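Stitch aftercare at the Susside and Clesow health stations: progress report for the second period

3 min read

Dear Mr Lachance,

With this report I inform you how the work has gone since our last letter. The grant is for the care of stitched wounds after the patient has left the hospital, in the villages where the way to the hospital is long. In the first period we mostly prepared. In this one we have seen patients, and I can write more about what is working and what is slow.

Both stations are now open for stitch visits. Susside receives patients every weekday in the morning, Clesow only on Wednesday, as we share the room there with the dentist. Together they have had 789 visits in the period. Most were for removing stitches, the others for a change of dressing or for a question which the patient did not want to ask by telephone. We had expected more visits in Clesow. The bus timetable was changed in the winter and the morning bus now arrives after our first hour, so we have moved the opening to half past nine.
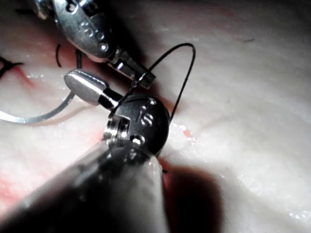
The training of the nurses has taken more time than we planned. We have trained 20 nurses in a course of two evenings, the first on looking at the wound and the second on taking out the stitches. The second evening had to be repeated for the Clesow group. The difficulty is nearly always the same one, to find the right place to cut. A thin black thread against pale tissue, with the light falling well on it, is easy to follow, but in daily work many nurses meet clear or light blue thread, on skin with hair or with a crust over it. We therefore bought two standing lamps and a set of magnifying glasses, and the nurses practise with threads of several colours. The course teachers asked for this already in the autumn and I should have listened sooner.

The discharge letter is still our weakest point. It should tell the station how many stitches there are, of which kind, and on which day they should come out. Many letters from Grirkgate hospital say only "stitches out at local station". Our nurses then have to telephone, and the ward does not always answer before noon. We have made a short form of half a page together with the ward secretary. It was taken into use in March, first for the surgical day ward. The other wards have received the form but they have not yet said when they can begin.
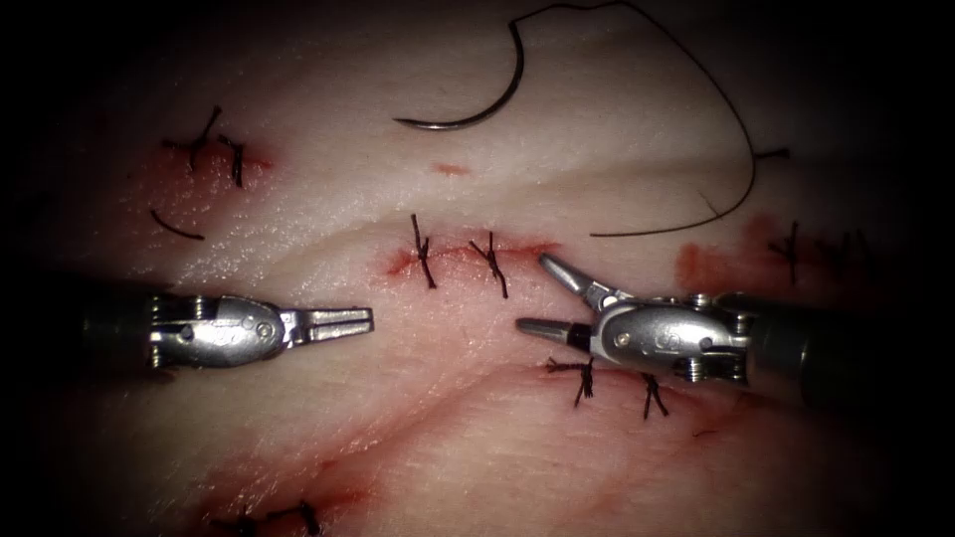
Tiina Toivonen has written to me that the form is good but has one line too few, because a patient with several small wounds may have a different day for each of them. She would also like a place for the name of the person who closed the wound, so that the station can ask directly. I agree with both wishes, and they will be in the next printing.

The leaflet for patients is finished and it is at both stations. It explains in plain words when one may shower, when one may lift heavy things and which signs mean that one should come before the agreed day. Some older patients have told us that the letters are too small. A version with larger print is at the printer's.

About the money. From the amount for this period we have 3,905 euros left. The reason is mostly that the Dai station could not open. The landlord is repairing the water pipes and we did not pay rent. I ask for your permission to move this sum to the next period and to use it for the same purpose, the furniture and the sterilising equipment in Dai. I do not ask for new money.

For the coming months we plan the following:

Opening in Dai when the pipes are ready. The landlord says before summer.
The corrected form to all wards in Grirkgate.
One more course, for nurses who were on leave.
A meeting with the bus company about the Clesow morning line.

The receipts and the list of visits by month are sent separately by post. If something in them is unclear, the office in Susside answers in the afternoons.

With kind regards,
The project coordinator, Susside health station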